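Home Builds > Arms and Grippers
Thread: Finger tips keep skating off thin flat stuff

burgi_h wrote:
Second week of fighting this so I'm asking for help. Two-finger gripper on my garage arm, wrist cam, printed fingers. Blocks and cups, no dramas. Anything thin and flat with a rounded edge and it slides off as soon as the arm lifts. I've tried more grip force and all that does is flex the fingers. Servo gets pretty toasty too. Ideas?
Burgi Hubmann, garage tinkerer

pavex26 wrote:
What are the fingers printed in? If it's plain PLA with nothing on the tips you're basically trying to pick up a plate with two rulers. Glue some rubber on and report back.

coutinho_rd wrote:
Disagree a bit with pavex. Rubber helps, but if the fingers are flexing the tips aren't meeting square any more, and you'll get the same slide with a nicer sound. Fix the stiffness first. More walls, and print them lying down so the layers run the length of the finger.

pavex26 wrote:
Rubber takes five minutes and a reprint takes all arvo. I know which one I'd try first.

burgi_h wrote:
Fair call from both of you. They're PLA, printed standing up (I know, I know). I'll do a lying-down set tonight. What angle are people coming in at? I've been going straight down and then tipping the wrist over, and I reckon the tipping is half my trouble.

hatem_a wrote:
Been down this road with mine at the shared workshop, so here's what I ended up with. Don't tip the wrist after you've closed. Get the wrist to the angle you want first, then drive in from the side with the fingers open so one goes over the edge and one goes under, and close slowly. My tips are yellow plastic like the rest of the finger, only a more orangey colour at the end, and I come in side-on to the curve. 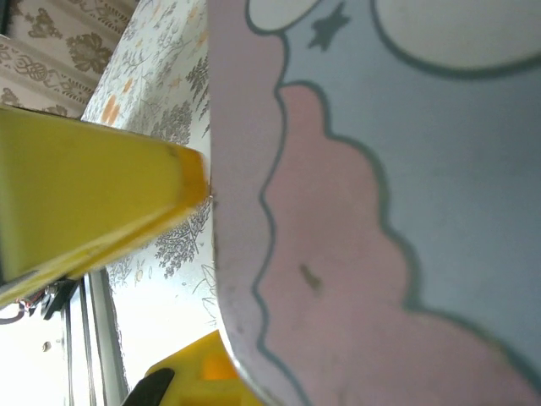
I run the servo at 465 on the close command now, down from 1595, and let it sit for a beat before lifting. Saved my gears, I reckon! The other thing that bit me was the wrist cam's exposure. Auto would chase whatever bright spot was nearby and the edge detection went to mush, so lock it if you can.
Hatem Abdelaziz

coutinho_rd wrote:
Side-on is good if you've got the clearance. On a bench you'd never get the lower finger under.

hatem_a wrote:
True, you need the edge sticking out past something. I hang it over the side of a box.

burgi_h wrote:
New fingers are on and they're heaps stiffer. Still coming in from the top, though. Will try side-on once I've rerouted the cables, they snag when the wrist rolls.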